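4.2 Width drift in the left gripper

The fault reported in this section affected recordings made with the two-handed Zorham rig between October and the close of collection on 29/12/2020. Each hand-held gripper logs its opening width through a position sensor in the body. At the start of a session the fingers are closed fully and the reading is set to zero. In 40 of the 685 recordings the left gripper no longer returned to zero when closed at the end, and the logged width had moved by an amount that differed from one recording to the next. The right gripper stayed within tolerance throughout. Figure 6 shows the basket task, in which most of the affected recordings fell.

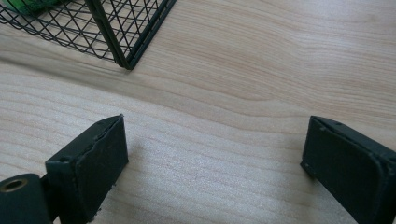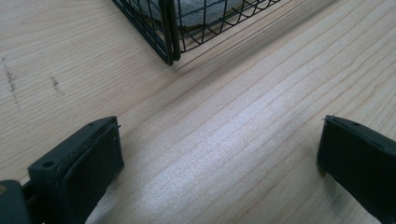
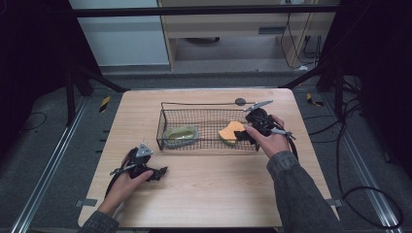 Figure 6. Basket task. First and second: views from the hand-held grippers, fingers apart over bare table. Third: head view with both grippers in use.

Blackwood Manipulation Group, Department of Mechanical Engineering

The drift was traced to a set screw on the sensor shaft. Under repeated squeezing the shaft slipped a little in its coupling, always in the opening direction, so that a closed gripper was logged as partly open. A policy trained on these data with the Bivora learner stopped closing too early and dropped light items at the basket rim. We first took this for a vision problem – the wire mesh had already caused trouble for depth estimation – and two weeks were lost on camera calibration before the widths were plotted against time.

Slip did not build up evenly. In most affected recordings the offset appeared in one step, usually after a hard grasp, and then held. Recordings with a single step were corrected by subtracting the final closed reading from every sample after the step. Those with more than one step were discarded, as the intermediate offsets could not be recovered.

The screw was replaced with a clamped collar and the repaired gripper was cycled on the Prinlow bench for 231 full closures at maximum hand force. No offset was found. The session script now asks for a full closure at both ends of a recording and rejects the file if the two readings disagree.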